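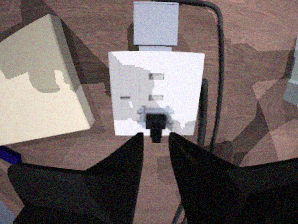
July, late, with the kettle on for the second time

Rain again all day, the soft kind that doesn't so much fall as hang about, and I was glad of it because it meant I could stay in with the family papers and not feel guilty about the garden. The broad beans will have to look after themselves for another day. I had meant to give the box an hour and then do the ironing, and of course it's nearly ten at night and the ironing is still in its basket, looking at me.

I've got as far as the Hedegaard letters. They are the hardest to read, partly the handwriting (so small! and written both ways across the page to save on postage) and partly because whoever tied them up did it in no order at all. The earliest is dated 1786 and it's mostly about a cow. She had gone through a neighbour's fence, and there is a full page and a half on whose fault that was, and then right at the bottom, squeezed in as if it hardly mattered, the news that a daughter had been born. I read that bit over and over. I'd love to know what they called her, but the next letter in the bundle is thirty-odd years on and all about a roof.

The farm was at Grarby, or just outside it. I had always said it with a hard G, as Mum did, and I suppose I'll go on doing so whether it's right or wrong. I looked for it on the old map this afternoon with the good magnifying glass and found it tucked in beside the river, a little cluster of black squares and a church. It gave me a funny feeling, seeing it there so small, after all those years of hearing about it at Christmas while the prawns were being peeled.

I've numbered the letters in pencil, very lightly, on the back corner. There are 343 sheets counting the scraps, which is a lot more than I'd bargained for when I told my sister I'd have it finished by spring. I did 15 today. Some of them were only receipts, mind you, and one was a recipe for a plum cake that calls for so much brandy I think I'll have to try it when the weather cools again next year.

Stopped for soup at one and again for toast at half past four. The cat slept on the map and had to be slid off like a tray of scones. She went and sulked on the windowsill until teatime and then forgave me, as she does.

My eyes are tired now and my neck has gone stiff on the left side. Tomorrow I want to copy out the cow letter properly, in ink, and ring my sister to read it to her. Must also buy more pencils, and milk.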